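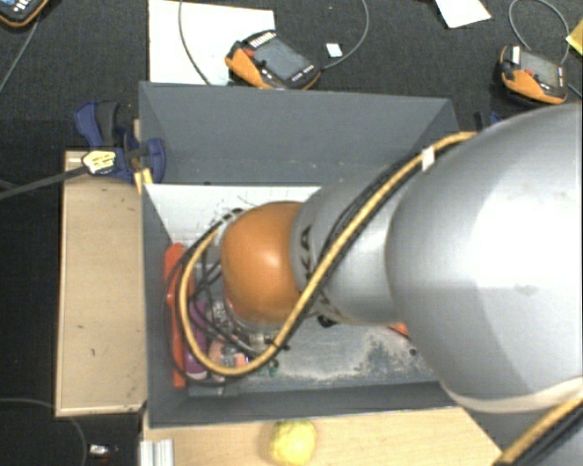
Open Bins and Lidded Totes: What We Stock and What We Think of It

The storage business runs on big promises. Every tote on the market is heavy duty, every bin is built to last, and every lid locks. We sell these things out of our shop in Zomulville and we don't believe most of it. This page covers the bins we keep on the shelf, with the maker's claims first and our own view after.

Prices are on the shelf tag and on the order form. We don't run "was/now" pricing. If you see a crossed-out price on a plastic tub somewhere else, ask yourself when anyone last paid it.

Seidel Open Bin

Rectangular, no lid, straight sides, rolled rim. Sold one at a time or in a stack. Comes in gray, blue and a green that the catalog calls sage and we call green.

The maker says: holds up to 70 pounds, stacks safely, resists oils and household cleaners.

We say: the 70 pounds is for a load spread flat across the bottom while the bin sits on a floor. Pick it up by the rim with that much in it and you'll feel the long sides bow. For carrying, we'd stay well under half of the number on the label. On a shelf, fully supported, we have no complaint.

"Stacks safely" needs some reading too. The bins nest when empty, so a full one has nothing to sit on except whatever is in the bin underneath. To stack them loaded you need the cross bars, and those are a separate purchase. The catalog page shows the bars in place and mentions the extra cost in very small type.

As for oils, we've kept greasy bike parts in one behind the counter for a couple of years. It's stained. It hasn't cracked.

Good for: garage shelves, returns counters, kids' outdoor toys, anything you reach into all day.
Not so good for: attics, long moves, anything that has to stay dust free.

Trunura Locking Tote, 52 Quart

Lidded, with a latch on each short end. Clear body, gray lid.

The maker says: airtight seal, crush-proof lid, moth and moisture protection.

We say: it's a decent tote with a silly label. There is a foam strip in the lid, and when it's new it presses down pretty well. Airtight is another matter. We put a damp sponge in one, latched it, and left it in the stockroom next to an open dish of the same. The sponge in the tote stayed damp longer. It did dry out. Make of that what you like, but we wouldn't trust a wool coat to it in a wet basement without doing something about the basement.

The lid will hold another full tote. It won't hold you. We've had two customers find this out, and the warranty doesn't cover standing on it.

The 52 quarts is measured to the very top with the lid off. The lid dips in the middle, so what you can fit and still close is a bit less. Every brand does this.

Good for: bedding, off-season clothes in a heated room, craft supplies you want to see without opening.
Not so good for: books. It's too big for books. People fill it with books anyway and then ask us about hand trucks.

Brolanel Everyday Tote, 26 Quart

The smaller one, and the one we sell the most of. Snap lid, no latches.

The maker says: fits under most beds.

We say: measure your bed. We don't know what "most beds" means and we asked. It clears a standard metal frame with the casters on. It doesn't clear a good many platform beds, and the box doesn't say so. We keep one open at the counter, and you can put a tape on it before you buy.

The snap lid gets looser with use. If you're in and out of it every day, expect to be pressing the corners down twice by the second winter. For once-a-year stuff it'll be fine for a long time.

Good for: shoes, files, holiday lights, pet gear.
Not so good for: anything a raccoon wants.

What We Stopped Carrying

The Brolanel Wheeled Trunk. The wheels were the selling point and the wheels were the problem. They turned nicely on our tile and dug into everything else. We took back 30 of them before we gave up. The maker has since sent us a leaflet about an improved axle. We have the leaflet. We haven't seen the axle.

The vacuum bag bundle is gone too. Some held. Enough didn't.

About the Words on the Label

Heavy duty: has no agreed meaning that we've been able to find. Compare weights on a kitchen scale if you want to know which tote has more plastic in it.

Stackable: could mean stackable full, stackable empty, or stackable with parts you haven't bought. Ask.

Weatherproof: usually means the plastic won't dissolve in rain. It may not mean the rain stays out. Sun is harder on these than rain is, and clear totes left on a south-facing porch go yellow and brittle. We wouldn't leave any of the ones on this page outdoors from July on and expect much of them the next year.

Lifetime warranty: read whose lifetime. On one brand we used to carry, it was the lifetime of the product, which ended when it broke.

Cleaning

Warm water and dish soap. All three makers say not to use bleach on the lids, and Trunura says to pull the foam strip first, though it's glued on and doesn't like being pulled. We wipe around it. None of them should go in a dishwasher even if you own one big enough.

The special tote cleaner sold by the register at other stores is soap, as far as we can tell from the ingredients list.

Ordering and Returns

In-store pickup is free. Delivery is by the stack, and you'll pay nearly the same to ship one bin as a nested set, so it's worth ordering with a neighbor. Lids ship separately from bodies and sometimes arrive a day apart. Please don't call on the first day.

Returns are fine if the item is clean and has its lid. Cracked on arrival, send us a photo of the crack and the sticker on the base, and we'll replace it without making you mail it back.

Cross bars for the Seidel bins are out of stock. The maker has told us 25th April. They've missed two dates already, so we're not taking deposits on them.

Spare latches for the Trunura tote are in the drawer under the register. Ask for them by color, as the part numbers on the bags don't match the ones in the catalog.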